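Search products
Search
Go
All categories

Ruvier Hard Wax Oil for Dining Tables, Clear Satin

Size: 500 ml tin
Finish: clear satin
Use: indoor wooden furniture
Applied with: lint-free cloth or short brush
Coats: 2

Ruvier is an oil and wax finish for indoor tables, sideboards and shelves. It soaks into bare wood and leaves a thin satin layer on top. The clear version has no pigment in it. It will still deepen the colour of most timbers, in much the same way that wiping the wood with a damp cloth does, and on reddish or orange woods this can be quite strong. Try it on the underside of the table first.

It is sold in one size only. A 500 ml tin does a six-seat table top and the edges with two coats, and leaves enough for repairs later on. Legs and frames take less oil than tops. If you are doing a full set of chairs as well, order a second tin.

Before you start

The wood has to be bare. Old varnish, lacquer and paint must come off completely. A table that was oiled before can be recoated after a wash with Udier Wood Soap and a light sanding, provided the old oil has not gone sticky.

Sand with the grain, finishing with 120 grit on tops and 150 on edges. Do not go finer than 150, as a polished surface will not take up enough oil. Vacuum the top, then wipe it with a dry cloth. White spirit can be used on greasy patches, but let it evaporate fully.

Knots and end grain drink more than the rest of the board. Give them a little extra on the first coat and look again after ten minutes.

Applying the oil

Stir the tin well from the bottom. Do not shake it. Pour a small amount on the wood and spread it thinly with the cloth, working along the grain. Leave for 15 minutes and wipe off everything that has not gone in. Shiny patches at this stage are surplus oil and will dry tacky.

Let the first coat dry overnight with a window open. Rub down lightly with a white pad, remove the dust and put on the second coat in the same way, using less oil. The table can carry light things after 2 days. Keep water, hot dishes and tablecloths off it for two weeks.

Work in a room above 12 degrees. Cold oil goes on too thick and dries slowly.

Used cloths can catch fire by themselves. Soak them in water and lay them out flat outdoors to dry before they go in the bin.

Looking after the table

Wipe up spills when they happen. Oil and wax will hold off water and coffee for a while but it is softer than a varnish, and a hot pan will mark it. Put a mat under toasters and kettles that live on the table. Crumb trays scratch when they are dragged.

For weekly cleaning use a damp cloth with a few drops of Udier Wood Soap. Do not use spray polish, bleach or scouring cream. When the top starts to look dull, generally once a year on a table in daily use, wash it, let it dry and rub in one very thin coat.

Scratches can be treated singly. Sand the mark with 150 grit, feather the edges and dab on oil with a fingertip of cloth.

Colours

Clear satin is the version on this page. Ruvier also comes in Thepsuriya, a warm red-brown tint, and Kamia, a whitened tint meant for pale floors and light woods. The tints can be mixed with clear to weaken them. We do not advise putting Kamia over a table that has already had the clear, as it sits in the grain and looks patchy.

Delivery and returns

Orders placed before noon leave the same day. Unopened tins can be sent back within 60 days. Opened tins cannot be returned. We cannot ship this product by air, so island addresses take longer. The price has been held since July.

Orange-brown table top, grey walls

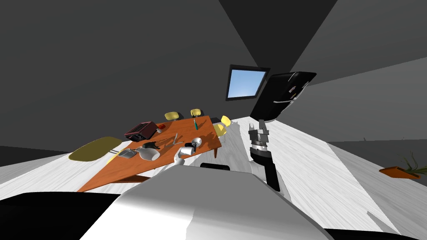
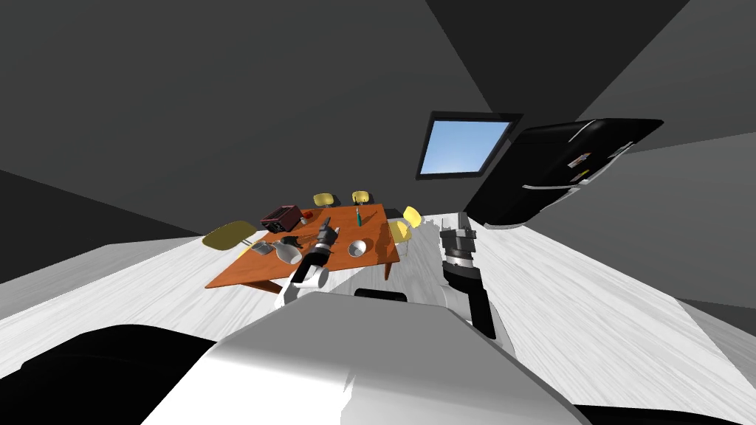
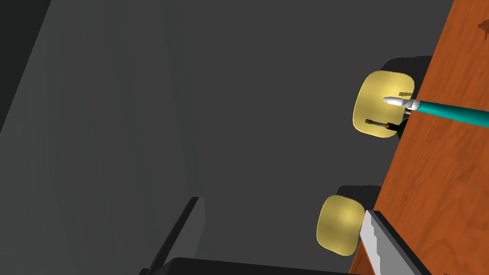
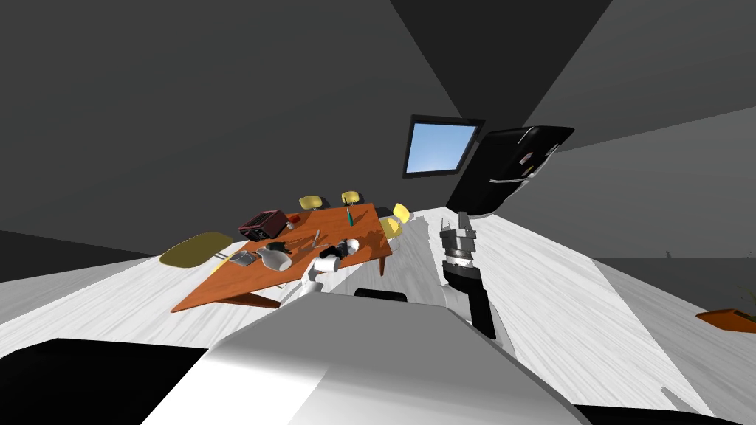 Trade Catalogue, Issue 2, p. 60

Ruvier is not suitable for outdoor furniture, worktops next to a sink or the inside of drawers, where the smell lingers. For worktops see the hardwearing version listed with the kitchen products. Store the tin upright with the lid pressed down hard. A skin may form on oil that has been open for some months. Lift it off whole and strain what is left through an old stocking.

Page updated Nov 2, 2025

Related items
Udier Wood Soap, 1 litre
Ruvier Hard Wax Oil, Thepsuriya tint
Ruvier Hard Wax Oil, Kamia tint
White rubbing pads, pack of five
Lint-free cotton cloths
Sanding sheets, 120 and 150 grit
Felt pads for chair legs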